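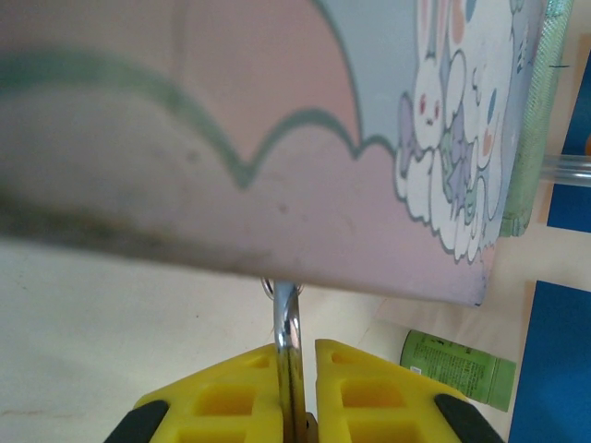 4.2 Ausstellungspraxis und Publikum

Abbildung 5: Pastellfarbene Tafel mit grüner, wellenförmiger Konturlinie zwischen rosa und blaugrauen Farbfeldern.

Die Retrospektive der Sammlung Arrieta wurde im April im Kunsthaus Idstead eröffnet und umfasste Arbeiten auf Papier, Künstlerbücher sowie zwei Videoinstallationen. Während der Laufzeit wurden 3.886 Eintritte verzeichnet. Die Auswertung der Besucherbücher erfolgte nach dem in Abschnitt 4.1 dargelegten Kategorienschema. Auffällig ist der hohe Anteil von Einträgen, die sich auf die Hängung und die Saaltexte beziehen. Für die zweite Station in der Galerie Sivelura liegen lediglich Angaben zu vier Öffnungswochen vor; ein Vergleich beider Häuser bleibt daher eingeschränkt.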